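Pince à deux doigts (robotique)

Article du wiki de l'atelier, rubrique Préhenseurs

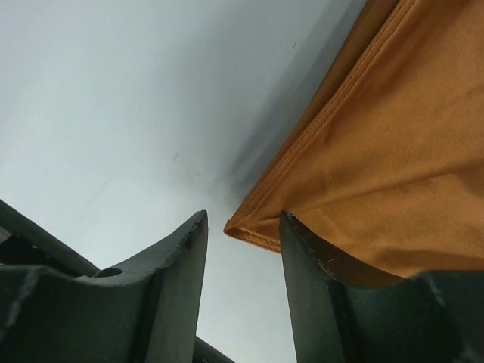

Quelle pince choisir pour manipuler du tissu avec un petit bras robotisé ?
Une pince parallèle à deux doigts, avec des bouts fins et un effort de serrage réglable, reste le choix le plus simple pour débuter. Les ventouses laissent passer l'air à travers la plupart des tissages, et les pinces à aiguilles marquent les étoffes fragiles.

Définition

On appelle pince à deux doigts (ou préhenseur bidigital, mais je n'ai jamais entendu quelqu'un le dire à voix haute) un organe terminal composé de deux mors qui se rapprochent pour saisir un objet. Dans la version parallèle, les faces restent face à face pendant toute la course. Dans la version angulaire, chaque doigt pivote autour d'un axe, comme une pince à linge. Il existe aussi des montages hybrides, où une tringlerie donne un mouvement presque parallèle au début et franchement angulaire à la fin, et ceux-là m'ont fait perdre pas mal de soirées de calibration.

Je rédige cette page à partir de mes propres essais, avec trois modèles : la Fekbridge, la Clonbridge et une paire de doigts imprimés que j'ai dessinés pour le bras Menon. Tout ce qui suit concerne les textiles. Pour les pièces rigides, voyez la page « Mors et garnitures », qui est bien plus complète que la mienne !

Géométrie des doigts

Le profil du bout compte énormément. Un doigt large et plat pousse le tissu devant lui au lieu de passer dessous, et on se retrouve avec une vague d'étoffe qui fuit vers le bord de la table. Un bout effilé se glisse mieux sous un ourlet, surtout quand celui-ci rebique un peu. En contrepartie il s'ébrèche vite, et un éclat sur l'arête suffit à accrocher un fil.

Les contours concaves ont un avantage que je n'avais pas prévu : le tissu peut se poser dans le creux. Avec une caméra au poignet, on voit alors très bien quand l'étoffe repose sur un doigt sans être passée entre les deux, cas classique de fausse prise. Si la commande se fie uniquement à la position des mors, elle annonce une pince fermée et repart contente, le chiffon toujours sur la table.

Comparaison des modèles

Fekbridge. Course de 50 mm, fermeture franche, électronique bavarde (elle renvoie position, courant et température sur le même bus). C'est ma préférée pour les ourlets épais. Les mors d'origine sont trop lisses pour le coton fin, et j'ai fini par coller une bande de silicone sur la face interne. La documentation parle d'un mode « doux » que je trouve encore assez brutal.

Clonbridge. Course de 51 mm sur le papier, donc pareil à un cheveu près, mais le comportement n'a rien à voir. La tringlerie a du jeu, les bouts s'écartent légèrement sous charge, et la prise glisse quand on soulève une pièce lourde. Par contre elle pèse moins, le bras fatigue moins, et les trajectoires sont nettement plus propres à vitesse moyenne. Pour des serviettes ou des chiffons, je la garderais volontiers.

Doigts imprimés pour le bras Menon. Bon marché, moches, remplaçables en une soirée. J'en suis à la troisième version. La première cassait à la base, la deuxième frottait contre le support de caméra – un bruit affreux – et la dernière tient bien, à condition de limiter le courant du moteur. L'état de surface de l'impression accroche mieux l'étoffe que le métal poli, ce qui m'arrange.

Protocole d'essai

Pour chaque modèle, je pose un morceau de tissu sur un plan clair, ourlet tourné vers la pince, et je lance une séquence : approche, descente, fermeture, levée, dépose. J'ai enregistré 316 essais en tout, répartis sur plusieurs soirées d'août, avec le contrôleur Vilton réglé de la même façon pour tout le monde. Je change l'orientation du tissu entre deux passages, à la main et sans chercher la régularité, puisque dans la vraie vie une serviette n'arrive jamais bien droite.

La hauteur d'approche est le paramètre qui m'a donné le plus de mal. Trop haut, les doigts se referment au-dessus du pli. Trop bas, ils raclent le plan et le contrôleur se met en sécurité. Je conseille de refaire le zéro vertical après chaque démontage de doigt, même quand on est sûr d'avoir tout revissé pareil (on ne l'a pas fait pareil).

Caméra au poignet ou caméra fixe

La caméra fixe donne une bonne vue du tissu entier, mais le bras la masque au moment intéressant. La caméra au poignet montre les bouts des doigts et le bord de l'étoffe de tout près, avec les coutures bien lisibles si la lumière est correcte. Elle perd vite le contexte, en revanche : dès qu'on s'approche, la pièce déborde du champ et l'algorithme ne sait plus où elle finit. J'utilise maintenant les deux, la fixe pour choisir le coin à attraper et l'autre pour la descente.

Attention aux ombres. Un pli projette une bande grise sur un plan clair, et ma première segmentation prenait joyeusement cette bande pour du tissu. Un éclairage plus diffus a réglé une bonne partie du problème, le reste est venu d'un seuil sur la saturation.

À compléter

Il manque une section sur les textiles extensibles et une autre sur l'usure des garnitures en silicone. Je n'ai pas testé la Clonbridge avec des bouts imprimés, les entraxes de vis sont différents et il faudrait dessiner un adaptateur.

Voir aussi : Mors et garnitures ; Étalonnage main-œil ; Contrôleur Vilton, réglages de base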